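Can a Machine Clear Out the Microwave Yet?

Project report, Household Automation course
Lucinda Holloway, Dirk Ostermann, Roswitha Kröger
Supervisor: Sabine Janssen

1. Why we picked this chore

Our group wanted to know how far robots have come with ordinary kitchen work. Folding laundry gets most of the attention, so we chose something smaller: taking a bowl of food out of a microwave and putting it on a counter. A person does it without thinking. We worked in simulation the whole term. Our kitchen, which we named Madley, has a refrigerator, cream cabinets and a built-in microwave. The arm is a Franka with its standard gripper. The control program, Dinda, was started by last year's group and we rewrote most of it. 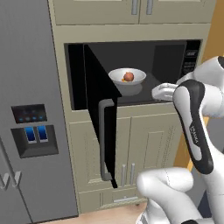 2. Setup

Every run starts with the microwave door open. We tried to include opening the door at first, but the long handle took up all of June and we dropped it. The bowl has a round piece of food in it, and its position on the microwave floor changes a little from run to run. A run counts as a success if the bowl reaches the counter with the food still inside. Each run is limited to 2 minutes of simulated time.

We gave the program three camera views. One faces the cabinets and takes in most of the work area.
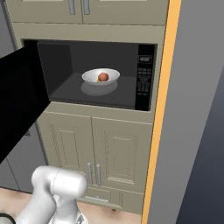 The second problem was the door itself. Once it is open it takes up a lot of space, and the arm has to plan its way past it. Early versions of Dinda planned as if the door were shut, and the forearm ran into it again and again. Dirk added the door to the collision model and those failures mostly went away.

3. Results

We ran 979 trials over the term. Most of them were used for tuning, so only the last 100 are reported here, all with the same settings. In those, 62 ended with the bowl on the counter and the food in it. The usual failure was at the grip. If the fingers closed too low on the rim, the bowl tilted and the food rolled out. In 4 runs the arm stopped partway and never moved again – we did not find the cause.

Close views helped more than we expected. From far away the program often misjudged the distance to the rim by almost a finger's width.
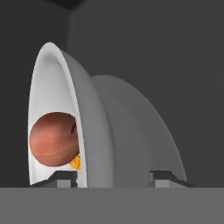 Roswitha changed the grip planner so that it checks the edge a second time before closing. That made each run slower, but fewer bowls tipped.

4. What we think

A machine can do this chore some of the time, in a kitchen it already knows. We would not call it ready for a home. Our bowl never held soup, and no one else was using the kitchen. Next year's group should bring the door back into the task and try a second bowl shape. Dirk has left notes on the handle problem in the project folder.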